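February 15, 2022

Lunch bag day! The old one from Brellier finally gave up on the bus to Flastden, so I've moved over to the navy one – 12 dollars at Dikow, and I'm still pleased with myself.
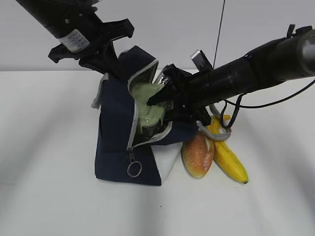

Will it hold a whole lunch? Mine fits so far, as long as I skip the second apple and eat the crackers on the way in.

I'm packing the night before from now on, which I also said last June (it lasted 3 days).
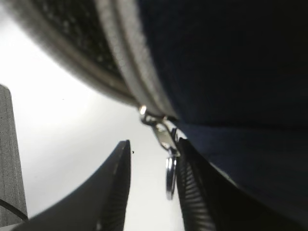
And I need to buy more crackers, the Lennox ones, before Thursday.

Made soup tonight, too much of it, and I'll be eating it all week.
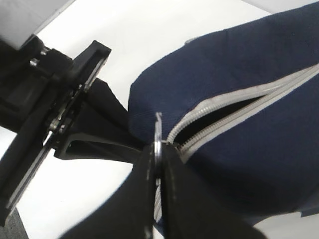
My sister's bag closes with a snap and she swears by it. I like a zipper, and the little silver ring on this one is easy to find with cold fingers. Bed now.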